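The Price of a Room in Prerkbridge

Consuelo Nieto did not believe in the cure, and she said so to the man at the desk before she had put down her bag.

"People sleep here," said Prodromos Stergiou. "That's all we claim."

"Your letter claimed more than that. It said 243 guests had slept through their first night."

"It did."

"Out of how many?"

He turned the register around and offered her a pen. She read back a few pages before signing. The same name, Alexiou, came up again and again in the same slanting hand, always in April, always alone.

"A relative of yours?" she asked.

"A bad sleeper."

"Still?"

He took the key to 115 off its hook and didn't answer. She had paid 2,000 in advance, and she had a feeling that he was thinking of the money too.

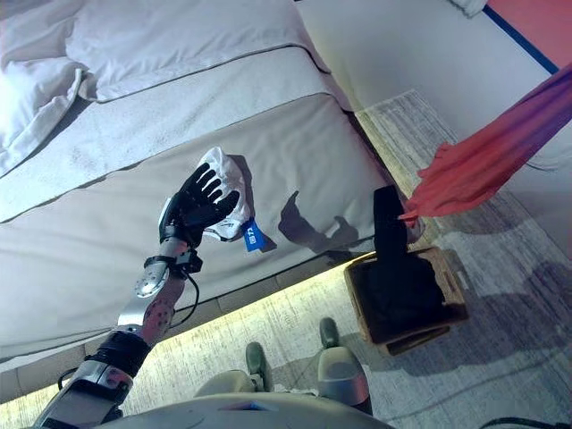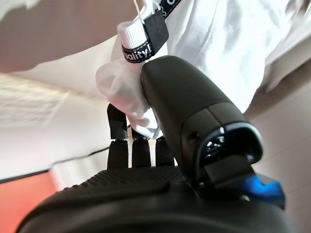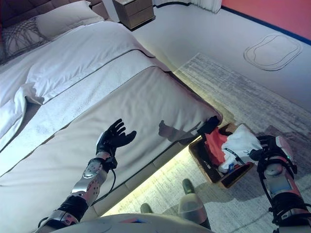

The bed in the first and last pictures is dressed in white.

She lay down at ten with her shoes on. The brochure said the quiet came up from the river Wullis, but she had crossed the Wullis that afternoon and it was as loud as any river. She listened for it now and heard a pipe, then a door, then a man walking the hall with a limp he hadn't had at the desk.

At 2 she got up and opened the door. Stergiou was sitting on the stairs in his coat, reading a paperback by Zokura with the cover half gone.

"You don't sleep either," she said.

"I never said I did."

"So who are the 243?"

"They told me in the morning that they'd slept. I wrote it down." He turned a page. "Some of them looked terrible."

She thought about asking for her money – she had the sentence ready – but the stairs were warm, and he had moved over to make room.

"Read me some of that," she said. "I won't believe it."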